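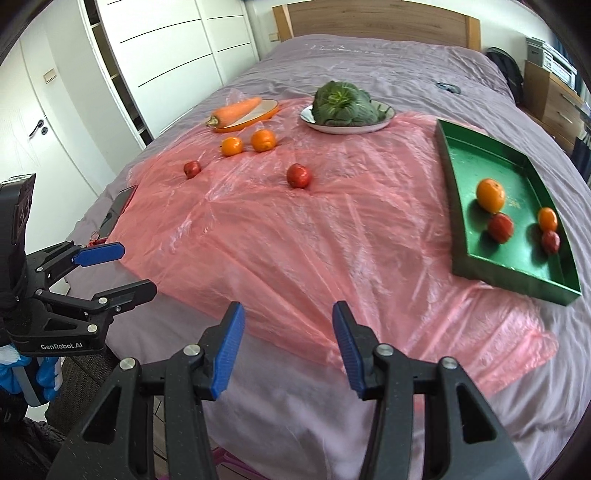
Pink plastic sheet on a bed.

Ticket: Wrong filmography shown on actor page
Status: Resolved
Reading time: 2 min

Reported by Heikki Koivisto, 2/6/26

The Mostgate page for the stage and screen actor Heiskanen lists 21 film credits. Two of them belong to a sound editor with the same surname. The birthplace field also reads Soltthorpe on the desktop page and Florden on the mobile page.

Steps to reproduce
Open the actor page. Sort credits by year, oldest first. The first two entries are sound department credits displayed as acting roles.

Log
Checked the person record. Two records were merged during the September import. The match ran on surname and first initial only; birth year was blank in the sound editor's record, so the conflict check did not run.

Split the records. The sound credits moved to the correct person. The actor page now shows 19 film credits. Stage credits were not affected.

Birthplace: the theater program on file gives Florden. Soltthorpe came from the sound editor's record. Desktop was reading the merged value and mobile was reading an older cached copy. Corrected the field and cleared both caches.

The short biography still said "actor and sound editor." Edited by hand. The award nominations table was empty before the split and is still empty. Opened as a separate ticket.

Reporter confirmed the credits and birthplace on both versions. Import rule changed to require a birth year before any automatic merge. Records without one go to manual review, which has a limit of 800 per batch.

Closed.

Related tickets
Duplicate portrait on director pages
Television credits missing episode counts
Stage name not found in search

Contact support | Copyright Mostgate | Back to top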